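Gakham Residents' Board > Shared Spaces > Food left on the drawer unit in the common room

Adia_Office
Posted 8/27/20
Members are reminded that the gray drawer unit in the common room is provided for stationery and spare linens. Section 30 of the house rules asks that food and drink be stored in the kitchen. Please remove personal items from the top of the unit at the end of each visit. Anything left overnight will be moved to the kitchen shelf marked Unclaimed.

komthorpe_43
Thank you for the notice. I would ask the office to reconsider. The kitchen is locked in the evening, and residents of the upper floors have no other surface on which to set down a snack. The drawer unit has a wide, flat top and is used for this purpose by most of us.

Bajpai_East
I must disagree with the previous poster. The linens in the second drawer were returned to the laundry in July on account of crumbs. The cost was charged to the general fund, to which all 59 households contribute.

komthorpe_43
The crumbs were found inside a drawer. A sealed bag on top of the unit cannot be responsible for them. The rule should address open food only.

Adia_Office
Section 30 makes no distinction between open and sealed items. A request to amend it may be submitted in writing – the form is available at the front desk and requires 34 signatures.

second_floor_rear
May I propose a compromise? A tray with a raised edge could be placed on the unit during evening hours and returned to the kitchen each morning. It would keep cans from rolling and would spare the surface, which already has scuffs.

Bajpai_East
I would support a tray on a trial basis, provided that the drawers remain closed while food is out and that drinks are excluded.

komthorpe_43
I accept the tray. I do not accept the exclusion of drinks. A closed can presents no more risk than a bag of chips.

Adia_Office
The tray proposal has been noted and will be placed on the agenda. Until a decision is made, the present rule stands. Members who wish to comment on drinks should do so in this thread.

second_floor_rear
The size of the tray should be settled before one is purchased, and I would suggest that it cover the back half of the unit and leave the front clear for signing forms. Snack bags do not stay where they are put on a flat top; the brown Sea Salt bag has one corner hanging slightly past the back edge, and a raised rim would prevent this. As to drinks, the green can is lying on its side, and I would ask that cans be permitted only if they are stood upright in the tray.
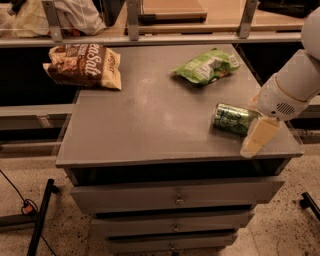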